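Suche Suchbegriff eingeben Los

Drucken | Per E-Mail senden

Das Brot, das Regal und die Rechnung dahinter

Ein Gespräch über Pausenverpflegung in kleinen Büros, und warum wir danach noch Fragen hatten

2018-09-23

Pushpa Bansal hat den Kaffee schon eingeschenkt, bevor das Aufnahmegerät läuft. Sie betreut bei Nisis die Selbstbedienungstische, die der Betrieb in Büros und Werkstätten aufstellt: ein Tisch, ein Korb mit belegten Broten, ein kleiner Aufsteller mit Süßem, daneben eine Kasse des Vertrauens. Das Konzept heißt intern Wuditby, und was der Name bedeuten soll, weiß sie auch nicht. »Der war schon da, als ich kam.«

Ich bin mit Vorbehalten angereist. Pausentische mit belegten Broten gibt es seit Jahrzehnten, früher brachte sie die Frau vom Bäcker. Was daran ein Konzept sein soll, wollte ich wissen. Bansal lässt sich von der Frage nicht stören. »Das Brot ist das Konzept«, sagt sie. »Weißbrot, drei Scheiben, dazwischen Gemüse. Fertig. Die Leute wollen mittags keine Überraschung.«

Drei Scheiben für ein Sandwich kommen mir nach viel Brot und wenig Belag vor. Ob da nicht einfach am Belag gespart werde? »Nein«, sagt sie, dann nach einer Pause: »Die mittlere Scheibe hält das Ganze zusammen. Ohne sie rutscht der Salat.« Man kann das glauben. Man kann auch nachrechnen, was eine Scheibe Weißbrot kostet und was eine Scheibe Käse.
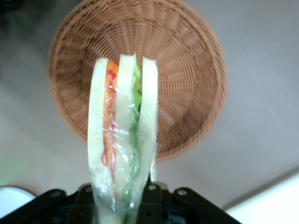 Auf die Folie ist Bansal ein wenig stolz, und das ist der Punkt, an dem wir uns zum ersten Mal nicht einig sind. Sie verteidigt die Durchsichtigkeit. »Wer nicht sieht, was drin ist, kauft es nicht. Bei Papier haben die Leute jedes zweite Brot aufgemacht und wieder hingelegt. Wollen Sie das essen?« Nein, das will ich nicht. Aber jeden Mittag ein Stück Plastik für ein paar Bissen Brot, das will ich eigentlich auch nicht. Eine Alternative werde geprüft, sagt sie. Bis wann? »Im Dezember wissen wir mehr.« Solche Sätze habe ich schon oft mitgeschrieben.

Der Korb dagegen war eine Geldfrage, und das gibt sie offen zu. Eine gekühlte Vitrine am Pausentisch hätte pro Standort 1.414 Euro gekostet. Also Körbe, und die Brote kommen am späten Vormittag, damit sie nicht lange liegen. Wie lange ist lange? Bansal nennt zwei Stunden. Was danach noch da ist, gehe zurück. Ob das überall so gehandhabt wird, konnte ich nicht überprüfen, und sie konnte es mir auch nicht belegen.

Am Telefon ist später Kane Faulkner dazugekommen, der am Standort Reltthorpe die Tische bestückt und vorher in Abu Hammour für eine Kantine gearbeitet hat. Er spricht langsam und mit mehr Zweifeln als seine Kollegin. »Das mit dem Korb sieht nett aus«, sagt er. »Geflecht, das hat was vom Markt. Aber versuchen Sie mal, die Krümel da wieder rauszukriegen.« Er habe um glatte Schalen gebeten, die man abwischen kann. Die Antwort sei gewesen, das wirke zu sehr nach Krankenhaus.

Gestritten wird offenbar auch über die Süßigkeiten. Bansal möchte sie klein halten. Faulkner hält das für Selbstbetrug. »Die Leute nehmen das Brot, weil sie müssen, und den Riegel, weil sie wollen. Das Verhältnis dreht keiner um.« An einem einzigen Standort habe man in einem Quartal 2.168 Süßartikel nachgelegt und 1.000 Brote. Bansal kennt die Zahlen und liest sie anders: 1.000 Brote seien 1.000 Mittagessen, die sonst ausgefallen wären. Dass jemand ohne den Tisch einfach zum Imbiss gegangen wäre, kommt in dieser Rechnung nicht vor.

Bleibt der Aufsteller. Durchsichtiges Acryl, Stufen, schmale Trennwände zwischen den Fächern. Faulkner mag ihn, es ist das einzige Teil der Ausstattung, über das er nichts Schlechtes sagt. Nach oben kommen bei ihm die Riegel, darunter die kleinen Packungen. »Oben liegt, was sich von allein verkauft. Dann muss der Blick an den anderen Sachen vorbei.« Ich wende ein, dass der Blick eher oben hängen bleibt. Er lacht. »Kann sein. Aber es sieht ordentlich aus.« 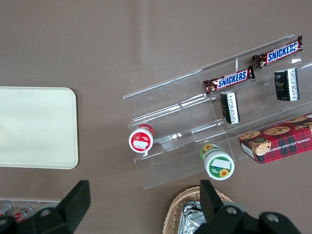 Bansal hat für diese Ordnung eine Theorie, und sie trägt sie mit Überzeugung vor. Ein Fach, in dem nur noch ein oder zwei Stück liegen, werde respektiert, in einen Haufen greife man hinein. Deshalb werde sparsam aufgelegt und lieber öfter nachgefüllt. »Wenn wenig da ist, zahlen die Leute ehrlicher.« Hat das jemand gemessen? »Wir haben Erfahrungswerte.« Aufgeschrieben hat sie niemand, jedenfalls bekam ich keine zu sehen.

Faulkner erklärt sich die Sparsamkeit anders. Mehr passe bei seinen Touren nicht in den Wagen.

Auch am Acryl findet er nach längerem Nachfragen doch noch etwas. Es verkratzt, wenn man es mit dem falschen Tuch abreibt, und auf einer braunen Tischplatte verschwindet es optisch fast. Bansal hält gerade das für den Vorteil. Man solle die Ware sehen und nicht das Möbel. Auf die Frage, warum sie dann ausgerechnet beim Korb auf Gemütlichkeit setzt, sagt sie: »Brot ist etwas anderes.«

Vielleicht ist es das. Ich habe am Ende eines probiert, Karotte und Salat. Es war in Ordnung, etwas trocken am Rand, und die mittlere Scheibe hätte ich nicht gebraucht. Bansal wollte wissen, ob der Salat gerutscht sei. Er ist gerutscht.

Ob Nisis weitere Standorte bekommt, soll sich bis zum Jahresende klären. Faulkner hat bis dahin noch einmal Schalen beantragt.

Drucken | Per E-Mail senden

Diese Website verwendet Cookies. Wenn Sie weiterlesen, stimmen Sie der Verwendung zu. Mehr erfahren OK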